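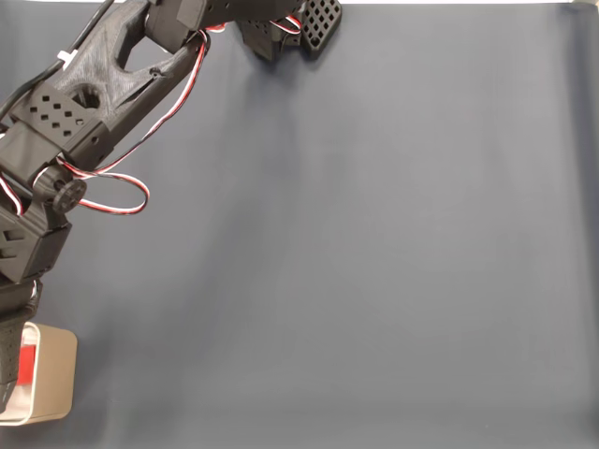 Minutes of the Dunmore Shared Workroom Users' Meeting

Held Friday, February 3, 2023, in the workroom, Girkgate building, ground floor

Present: 8 users. Apologies: 4, one of them received after the meeting had closed.

1. Minutes of the last meeting
Approved, once the spelling of Kurnum had been corrected in both places where it was wrong in different ways.

2. The gray-blue surface
Members agreed that the smooth gray-blue finish was a good choice and that it should stay that way. The meeting spent longer on whether the color is gray or blue. It will appear in the room rules as gray-blue, and the matter is closed until July. Mugs, glue and anything with a blade are to be kept off it. A member asked if this included travel mugs. It does.

3. Cables
The room rules say loose cables should be tied back. Members felt the rule was clear and that following it was the hard part. White cable ties will be kept in the top drawer — the drawer marked "Top Drawer," for those who were in doubt last month. Used ties go in the trash and do not go back in the drawer.

4. Storage
Heditz shelving has quoted $772 for the wall unit, delivery included, assembly not. Two members offered to assemble it. Two other members recalled the coat rack. The quote was accepted with assembly to be discussed at the next meeting.

5. Cleaning rota
The rota has been followed for almost 4 weeks, a record. Dusting is to be done with the soft brush only. The vacuum belongs to the Kurnum room upstairs and they would like it back.

6. Any other business
The radiator was raised. It was raised last time too. A letter will go to the Girkgate office, worded more firmly than the previous letter, which was described as "almost a thank-you note."

The meeting closed when the hallway lights went off on their timer. Next meeting to be held in the same room, coats advised.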